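Hard water, a steam iron and a descaling log

Our water in Istcombe comes off chalk, and anything that boils it pays for it. I have kept notes on the subject since we moved into the flat on Stiltwood Road, mostly because I got through two steam irons in the first few years and did not want to buy a third. What follows is a tidied version of those notes.

The current iron is a Sterent with a separate tank. The maker's leaflet says to descale when the light comes on. The light works off a simple counter of heating cycles and knows nothing about the water, so in a soft water area it comes on too early and here it comes on too late. By the time it lit for the first time, white flakes were already coming out of the soleplate and I had a shirt to rinse again.

I now go by hours of use. I write the start and finish time of each session on a card taped inside the cupboard door, and descale when the total reaches twelve hours. This is a dull system. It has kept the flakes away since last July.

The method is citric acid, food grade, from a bag. I dissolve 500 g at a time in warm water to make a stock solution, which keeps well enough in a labelled bottle under the sink, and dilute it one part to nine before use. Vinegar also works. It is slower, the smell stays in the tank through several fills, and my wife has asked me to stop using it.

Procedure, for the Sterent only:

Empty the tank while the iron is cold. Fill to the lower line with the diluted acid. Heat to the middle setting, then switch off at the wall and leave for half an hour. Open the drain plug over a sink and let it run out. Rinse with tap water until what comes out is clear, then once more with filtered water. Steam an old towel for a few minutes before going near anything you care about.

The drain plug needs a coin or a wide screwdriver. Do not overtighten it on the way back in. The washer is soft, and I have split one already. Edgars Koppel, who reads this blog and has the same model, wrote to say that a plain tap washer of the right diameter does the job. I have tried it and he is right, though it wants a smear of silicone grease.

The other thing worth knowing is what not to put acid on. Citric acid will leave bare aluminium dull, and it takes the shine off marble and most other polished stone. It also gets under any coating that has already started to lift and makes the damage spread. I drain into stainless steel or plastic only, and I look the surface over first.
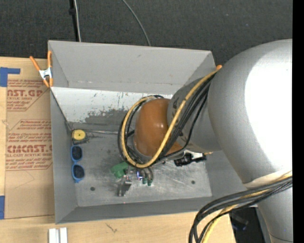

Flaked coating and scratched metal.

Stainless steel is fine at this strength if it is rinsed straight away. Enamel depends on its age. The old bath here lost a patch of gloss to a spill I left overnight, and no amount of polishing has brought it back.

On the matter of filtered water, I ran the numbers. A Cordier jug filter cartridge lasts us a month if it is used for the kettle as well. Used for the iron alone it would last far longer on paper, but the leaflet says to change it on time in any case, so the saving is small. Sheldon Marchand suggested mixing tap water half and half with distilled. I did this for one winter. The interval between descalings went from twelve hours to a little under twenty, and the bottles took up half a shelf. I have gone back to plain tap water and the card in the cupboard.

Next on the list is the kettle, which has a flat element and should be easier. The shower head will have to wait until I can find the spanner.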